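Can a robot hand really sweep up crumbs?
Hands or pincers: which is better at housework?

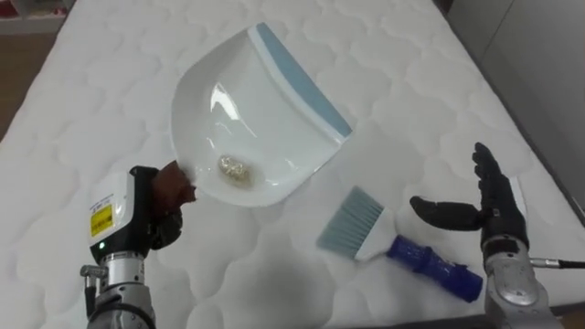
Wilmer Rivadeneyra reckons the whole argument is silly. Give a robot two good hands, he says, and it can use every tool in the cupboard, the same as you do.

Maybe. But be careful when a grown-up says "the same as you do". Your hand can feel a brush starting to slip. Lots of robot hands can't feel much at all.

A robot needs something on the end of its arm to hold things with. Engineers call it a gripper. Some grippers have a few simple fingers that pinch. Others are built like a person's hand, with a thumb and knuckles. In the picture there is one of each: brown fingers pinching a dustpan, and a black hand open next to a brush with a blue handle.

At Covwood, a workshop where robots are tested, the pinching kind was asked to pick up a dustpan 50 times. Then the hand had to pick up a brush 50 times. Is that a fair test? Not very! A dustpan and a brush are different shapes. To be fair, both grippers should try both tools.

There is also the price. The hand at Covwood has 238 parts and the pincher has six. More parts means more things that can break, and more for somebody to mend on a Wednesday afternoon.

So when you see a film of a robot cleaning, ask some awkward questions. How many tries did it take? Did a person put the brush in just the right place first? Was a person steering the arms from another room? A film won't always tell you.

Try it yourself - put on thick oven gloves and sweep some rice into a dustpan. Then do it with kitchen tongs. Write down which was quicker, and how much rice ended up on the floor.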